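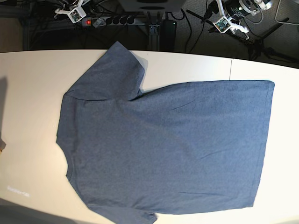

T-shirts, the big fold

6 October 2022

Quick one tonight, I have a train in the morning and the bag isn't packed. But I said I'd write up the t-shirt thing, so. T-shirt thing.

Background: I own too many t-shirts. We moved into the Stondside flat in February and they went into the dresser in a heap and stayed a heap. Every morning I'd pull one out from the bottom and the rest came with it. Shove them back, drawer won't shut, lean on drawer. Months of this.

Then Margaux Courtois came to stay and opened the wrong drawer looking for a hairdryer. Didn't say a word. Sent me a link to a folding video two days later from her own couch. 16 minutes long, for a t-shirt! I watched it at double speed and then again at normal speed because I'd missed the bit with the sleeves.

So what I do now

Flat first. Properly flat, on a table, not on the bed. The bed is too soft and you end up folding the duvet along with the shirt. Smooth from the middle out with the side of your hand. You won't get every crease and it doesn't matter, jersey is jersey.

I lay mine sideways, collar to my left. The video has the collar at the top but my arms prefer it this way. Less reaching.

Then the far side comes in toward the middle, sleeve folded back on itself so it doesnt stick out. Same with the near side. Now you have a long strip. Hem up to just short of the collar, in half, in half again. If it stands up on its own, good. If it flops over, it was too loose, do it again or don't.

Long sleeves are another story. I'm still rolling those.

What goes wrong

Thick hem on one side, mostly. That's me rushing the second side and making it wider than the first. Also the heavy shirts, the ones from the Elerow shop, come out twice as fat as everything else and need their own row. And anything with a big print on the front gets folded print side out now, so I can find it.

Oh and the pile for charity. I started with a rule (not worn since the move, out it goes) and then broke it for a concert shirt with a hole in the armpit. Gwenaël Bouvier says the rule was fine and I am the problem. Gwenaël irons his dish towels, so I'm taking that lightly.

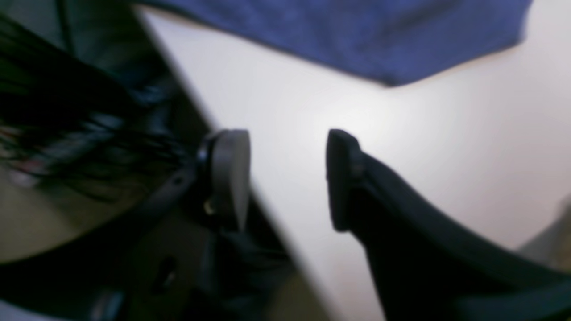

Blue is most of my drawer, it turns out when you sort by color. Navy, denim, gray-blue, that faded one that used to be navy. I tried sorting by color for a week and gave up, I was standing there at six in the morning comparing two blues under a lamp. Sleeve length works better for me. The other thing I had to learn was where to put the cloth down. Right up at the far end with a bit hanging over the side of the table, as in the photo, leaves a lot of bare white table and no good way to fold, the overhanging part pulls at the rest. Slide the whole thing in to the middle first. Sounds obvious. I folded that way for days.

The drawer itself

No dividers. I looked at some, Pevis makes a set with little springs, and then used two shoe boxes with the lids off. They fit front to back with a gap at the side where the socks have moved in. Marty (the cat) has already slept in one of the boxes so there is hair on everything anyway.

I fold straight off the drying rack now, all in one go, radio on. Leaving it till the weekend is how I got the heap in the frist place.

Jeans next, maybe. Or the closet shelf with the sheets on it, which I have not opened in front of anyone. Right – packing. Four shirts, folded, let's see what they look like at the other end.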